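Forum du club de Tunley > Salle > Volley, équipe 2

Sujet : Trois défaites, on change quoi ?

kolska_fan
Bonsoir à tous. Je m'excuse d'avance pour mon français, je l'apprends encore. Nous avons perdu contre Fultari, puis contre Kolska, et encore hier soir à l'extérieur. Pour moi le problème est la réception. Au deuxième set contre Kolska, nous menions de quatre points et nous avons donné cinq services de suite.

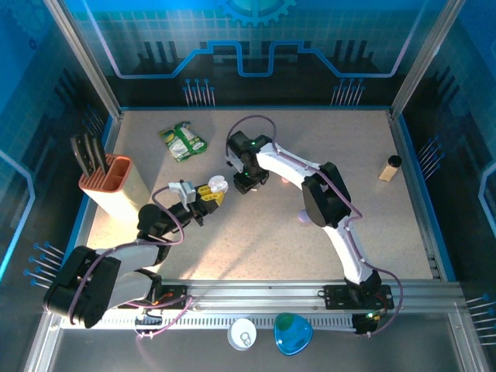 Je pense aussi que le libero est placé trop loin derrière. Quand le service est court, il arrive toujours en retard. Est-ce que quelqu'un a le même avis ?

bloc_central
Pas d'accord. La réception est moyenne, oui, mais on attaque toujours à l'aile gauche. Fultari l'avait compris après dix minutes.

kolska_fan
Je comprends ton argument. Mais avec une mauvaise première passe, le passeur n'a pas d'autre choix que la gauche — c'est donc la même question.

tribune_nord
Il faut quand même dire que la salle de Fultari est difficile. 200 personnes et un plafond très bas, on n'a pas l'habitude.

bloc_central
Le plafond est bas pour les deux équipes.

smash170
Je mesure 170 et on me met au bloc contre leur pointu, voilà mon avis sur la tactique. Sinon, l'entraînement du mois d'août était trop court. On paie ça au troisième set.

kolska_fan
Pour le physique, je suis d'accord avec toi. Pour le bloc, je ne sais pas, nous étions seulement huit sur la feuille.

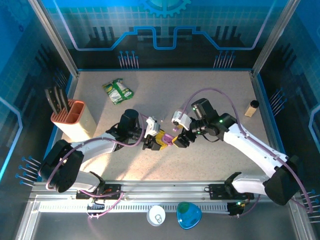
Deux bras robotisés face à face, pinces jaunes autour d'un petit objet violet.

tribune_nord
Et le tournoi Võ, on s'inscrit ou pas ? Il faut répondre avant 20 h.

bloc_central
Oui, mais avec une vraie rotation cette fois.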